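Zemeck Tire Support
Ticket 3000-6: Car wanders on highway, intermittent drone
Opened: Monday, January 7, 2019
Customer: Flora Haldane
Assigned: Booker Benavides
Product: Zullo touring tires, set of four
Status: Closed, resolved

Reported problem

Steering pulls lightly left, then right, at highway speed. The movement is small but constant, and it needs correction every few seconds. A low drone comes and goes with it. Both started after the new tires were fitted at the Haverford shop. No warning lights. Tires have 700 miles on them. The old set did not do this, or not enough to notice.

Customer has already checked that the wheel nuts are tight and the trunk is empty.

First reply, Booker Benavides

Please send cold pressures for all four tires, the pressures printed on the door placard, and a note of where the wandering is worst. Cold means parked overnight. Do not bleed air from a warm tire to match the placard figure.

Customer reply, Flora Haldane

Pressures first. Front left and front right are both six psi over placard. Rears are on the number. I have not changed anything since the shop had the car.

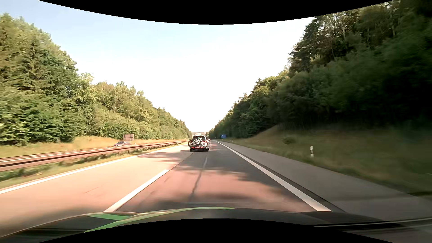
The wandering is worst on the divided highway, in the right lane, and it is much weaker when I move left to pass. Wind was light and there were no trucks near me. I think the surface has something to do with it. There is a wavering crack running lengthwise down the middle of the right lane, back from where the white car with the bicycles on its rear rack is, and that is the kind of stretch where I end up correcting. The drone does not follow the same pattern. It depends more on the color and age of the pavement than on which lane I am in.

Second reply, Booker Benavides

Front pressures are the first thing to correct. Set both to placard when cold. An overinflated tire rides on the center of its tread, and the steering can feel nervous on a surface with seams.

After that, repeat the drive and log three things: speed, lane, and whether the wheel moves in your hands or the car drifts with the wheel still. The second distinction matters. Movement through the wheel suggests the tread is following a groove. Drift with the wheel still suggests alignment, a dragging brake or road crown.

Include some slower road with turn lanes and junctions if you have it on the route. Braking from moderate speed there will show whether the pull changes under load.

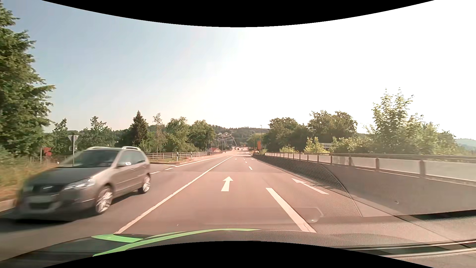
Brake gently the first time, then a little harder, with nobody close behind. Keep a normal grip on the wheel. A pull that appears only under braking goes to the shop as a brake inspection, and we would pause the tire side of the ticket until that was done.

Customer reply, Flora Haldane

Fronts set to placard this morning, cold. Drove the usual loop.

Slow section: no pull under braking, light or firm.
Highway, left lane: tracks straight.
Highway, right lane: still moves, less than before. I feel it through the wheel.
Drone: unchanged. Present at 6 over the limit and at the limit. Gone on the newer surface past the Brillberg exit.
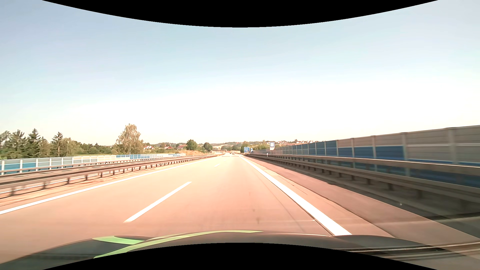 Can I rule out alignment if the car tracks straight in the left lane?

Mostly. A toe error would normally show in either lane, so the result points away from it, but the shop should still print the readings. Ask for front and rear, before and after any adjustment.

Escalation note, Booker Benavides to Imani Mfinanga

Pressure correction gave a partial improvement. Remaining movement is lane-dependent and comes through the wheel. Consistent with tramlining. Requesting shop check for toe, tread direction and fitted size.

Shop report, Mortimer Begay, Haverford

Alignment: rear in range. Front toe slightly out, outside the maker's tolerance on the left. Adjusted.
Brakes: no drag, pads even.
Size: correct on all four.
Fitting: front left mounted with the inside face out. Pattern is asymmetric and the sidewall is marked. Remounted and balanced. 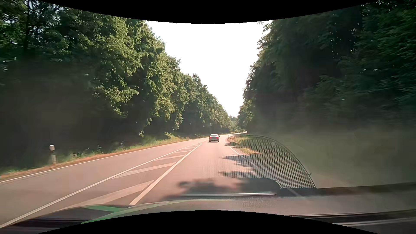
Road tested on two-lane and highway after the work, with Tobias Halvorsen driving a second run. No wander on either. Slight drone on coarse pavement, even across the car, no change with lane position or with light steering input. Wheel bearings quiet on the lift.

Third reply, Booker Benavides

The reversed front left was our main fault and the toe was a contributor. There is no charge for the remount. Drone on coarse pavement is road noise from the tread blocks and should ease slightly as the tires wear in. Recheck wheel nuts after the first 200 miles, and check cold pressures at the same time.

Customer reply, Flora Haldane

Right lane is fine now. I can still find the crack if I go looking for it, but the car does not hunt along it. Drone is the same and I can live with it. OK to close.

Closing note, Imani Mfinanga

Cause: asymmetric tire mounted inside out, front left. Contributing: front toe, front overinflation. Haverford asked to add a sidewall marking check to the fitting sheet. Tread wear review booked for April, front pair only.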